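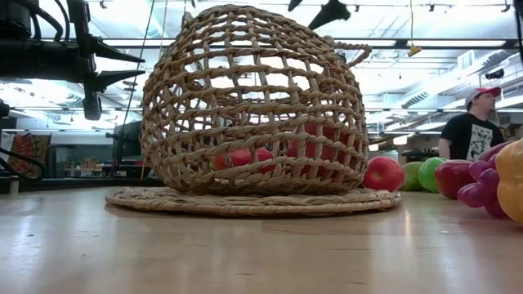 Red and green apples with a wicker basket on a woven mat.

Old fruit store in Ulari will open again before the harvest

24 June 2025

The fruit store beside the old railway yard in Ulari, which has been closed since the cooling broke down two winters ago, will open again in time for this year's apple harvest. The growers' cooperative Dakitz, which owns the building, informed its members of this in a letter last week, and the municipality has confirmed that the permit for the new cooling equipment was given.

For the orchards of the Karaki valley the news was awaited for a long time. Without the store, growers had to choose between selling the apples directly after picking, when prices are at the lowest, or paying for transport to cold rooms on the coast. Many of the smaller orchards did the first. Some of them did not pick the last rows at all, because the price offered in the autumn did not cover the work of the pickers.

According to the letter, the store will have room for 346 tons of fruit, divided over four chambers. This is less than in the past. The fifth chamber, on the side of the tracks, has a damp wall and will stay closed until the cooperative has the money to repair it. In the meantime it will be used to keep empty crates.

What went wrong

The store was built by the railway for potatoes and onions, and it passed to Dakitz when the goods trains stopped coming. The cooperative put in cooling and used it for apples and pears, and for a short period also for table grapes. The equipment was bought second-hand and was already old when it arrived. Members complained for years that the temperature was not the same in all the chambers, and that fruit from the back rows came out soft.

In February of the year before last, the main compressor stopped during a night and the alarm did not reach the person on duty. When the problem was discovered, the fruit in three chambers had become too warm. A part of it was sold for juice and the rest was given as animal feed. The insurance paid for the fruit but did not pay for the machine, and the cooperative decided to close the building until a solution was found.

The search for this solution took longer than expected. A first plan, to sell the building and rent space in a new warehouse near the highway, was voted down by the members. The warehouse was too far for the growers from the upper villages, who bring their fruit with tractors and cannot use the highway. A second plan, with a loan from a bank, was stopped when the interest went up.

The present plan is more modest. The municipality of Ulari pays for the roof and the electricity connection, on the condition that one chamber is open to growers who are not members. Dakitz pays for the cooling from its own savings and from a fee that members will pay for each crate. The amount of the fee is not yet decided. The letter says only that it will be lower than the fee which is asked on the coast, and that members will receive the exact amount before the end of the summer.

Who can use it

Members keep the first right to space, but each orchard can reserve a limited part of a chamber. This is a new rule. Before, the large orchards often reserved most of the space in the spring and left a part of it empty, while small growers were told that the store was full. From this year, space which is reserved and not filled within two weeks after the end of picking goes to the next orchard on the list.

Growers who are not members can ask for a place in the chamber of the municipality. The request is made at the town hall, at the same desk where the market permits are given, and the form will be ready in the second half of July. The municipality asks growers to write down the varieties they expect to bring, as early and late apples should not be kept together. Apples that give off much ripening gas make the others age faster, and this was one of the reasons for the complaints in the past.

Fruit should be brought in clean crates. Sacks will not be accepted, and also not the large wooden boxes which some growers still use, because the new shelves are made for a smaller size. Dakitz has a stock of crates for rent. Growers who want to keep their own crates are asked to mark them on the short side with the name of the orchard, in paint and not on paper.

Pears can be stored as well, in the smallest chamber. For plums there is no place this year.

Effect on the market

The store can also change something for people who buy their fruit at the covered market of Ulari. In the last two springs, nearly all the apples sold there came from outside the region, and customers noticed it. Stall holders say that the question they hear most often from April to June is where the apples are from. When the store was working, local red and green varieties were on the tables until the first cherries came, and for some of the late ones even longer.

The municipality expects that local apples will be again on the market from the autumn until the end of next spring. It does not expect that they will be much cheaper. The cost of electricity is higher than in the years when the store was last full, and this will be felt in the price. On the other side, the transport to the coast and back disappears, and for fruit which was carried over the mountain road this was a serious part of the cost.

The juice producer Pustico, which has its press at the south end of the valley, has told Dakitz that it will collect fruit from the store once in a month during the winter. In the past two seasons the producer worked only in the autumn, when all the growers came at the same time and there was a line of tractors at the gate. With the store open it can press also in the colder months. Pustico says that it will take apples with marks on the skin and apples of small size, but no fruit which is rotten or frozen. The price will be agreed for each delivery.

Bakers and restaurants in the town can buy directly from the store on the mornings when it is open to the public. The hours will be put on the door and on the board in front of the town hall.

Work on the building

The work on the roof is almost finished. The old sheets were removed in May and the new ones are lighter in color, so that the building becomes less hot in the afternoon. The electricity company will make the new connection in the first part of July. On that day, the street behind the railway yard will be closed for trucks, and the houses on the side of the yard will be without electricity for up to 90 minutes. The residents will receive a paper in the mailbox with the exact hour.

After that, the cooling equipment will be installed and the chambers will be tested empty. Dakitz wants to have one full week of testing with the doors closed, followed by a second week in which the doors are opened and closed as on a normal working day. The alarm, which was the weak point last time, will be connected to several telephones and will also give a sound outside the building. Neighbors have asked if this sound can be tested in the daytime only, and the cooperative has agreed.

The ramp on the street side will be made wider. Until now a tractor with a trailer had to turn on the street and go in backwards, which was difficult when cars were parked in front of the bakery. Three parking places will disappear for this reason. The municipality says that they will be replaced behind the post office, where there is now a piece of ground with gravel.

There is also a question about the big scale at the entrance. It still works, but it was not checked officially for a long time, and without this check it cannot be used for selling. If the check is not done before the harvest, the growers will have to weigh their fruit at the grain mill, as they did in the years before the scale was bought - a detour that most of them know well.

First deliveries

The first early apples in the lower part of the Karaki valley are usually picked in August, but these varieties do not keep well and are mostly sold immediately. The store expects the first full crates in the second half of September. Growers in the upper villages start later, and their last deliveries can come as late as the beginning of November if the weather stays dry.

This spring there was frost on several nights during the flowering, mainly in the orchards near the river. The damage is not the same everywhere. Growers on the slopes speak of a normal year, and those who are lower expect to pick clearly less than last year. Dakitz will ask its members for an estimate in August and will then decide if all four chambers are cooled from the beginning, or if one of them stays off until it is needed.

Members who did not receive the letter can get a copy at the office of the cooperative, next to the store. During the construction work the entrance is on the side of the yard.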